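4. Collecting demonstrations for the Tamness retry method

By now you should have the arm bolted down and the Deder software talking to it (sections 2 and 3). If you skipped the joint check at the end of section 3, go back and do it, I'll wait. I skipped it once in January and lost two days of recordings to one badly zeroed joint.

A quick word on what we're doing, for anyone who landed on this page from a search. The Tamness method teaches the arm a task from people steering it by hand, same as plenty of other methods. The difference is that we record the fumbles too, and we label the moment where the person notices and goes back for another try. Kwesi Akolgo came up with the labeling and I wrote most of the recorder, so complaints about the first go to him and complaints about the second come to me!

4.1 Before you record

1. Start the recorder and wait for the status line to say READY. It takes a while the first time because it builds the index.

2. Set the session length to 30 demonstrations. You can go longer, but people get sloppy after that (I certainly do) and you'll see it in the data.

3. Type in the operator's name. Use the same spelling every time. We have sessions from "Gloria" and "Glória" that are both Glória Peixoto, and the split script treated her as two people for months.

4. Pick the task from the list. If your task isn't there, add it to tasks.txt first. Keep the sentence short and plain, like "put the banana on the plate."

Note: the recorder doesn't check that the sentence matches what you do. If you pick the wrong task, delete the whole session and start over. Fixing the labels by hand sounds quicker and never has been for me.

CAUTION: Keep the stop button within reach of your free hand the whole time, and keep everybody else's hands off the table while the arm is enabled.

4.2 Recording

5. Press R to begin. You'll hear one beep.

6. Steer the arm through the task at a normal pace. Don't show off. Smooth, slightly boring motion trains best.

7. If you miss a grasp or drop something, keep going! Press the pedal once at the moment you decide to try again, then try again. This pedal press is the whole point of the method, so please don't save it for the end.

8. Press R again to finish. Two beeps means saved. A long buzz means the file didn't write, and you should check your disk space.

9. Move the objects around and go again. Change positions every time, and swap the task every ten demonstrations or so.

Note: Rekha Pathak asked me to add that pressing the pedal twice for one retry is fine. The recorder keeps the first press and throws away the second.

4.3 Laying out the table

People write to me about this part more than any other, usually because their trained policy works in one corner and nowhere else.
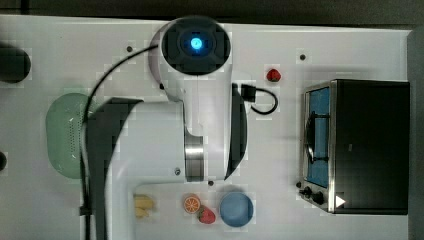 Spread is what you're after, and I mean spread across the whole reach of the arm, with things on both sides of it. Our kitchen set is cheap and cheerful and it does the job. We leave the toaster oven on the right as a big landmark, the green colander goes over on the left, and the play food moves. With one strawberry up beyond the cable loop and another down beside the blue plate, "put the strawberry on the plate" could mean two very different reaches, so for a layout like that you want to name the one you mean in the task sentence. Watch your cables too. A loop lying on the table is okay as long as you run the arm through its full reach at slow speed first and see that nothing snags.

10. Save a layout snapshot with L before the first demonstration of each layout.

11. Run the coverage tool after the session. It draws a map of where your grasps happened. Empty patches go at the top of the list for next time.

4.4 How much is enough?

We trained on 300 demonstrations per task at the Clunbridge lab, and with retry labels the arm finished 82 percent of its test runs. Esi Arthur is running the same tasks with fewer demonstrations now and I'll put her numbers on this page when she's happy with them. Until then I'd plan for the full amount.

12. Export with the command "tamness export", check that the count matches what you recorded, and copy the folder to a second disk before you start training. Training is section 5.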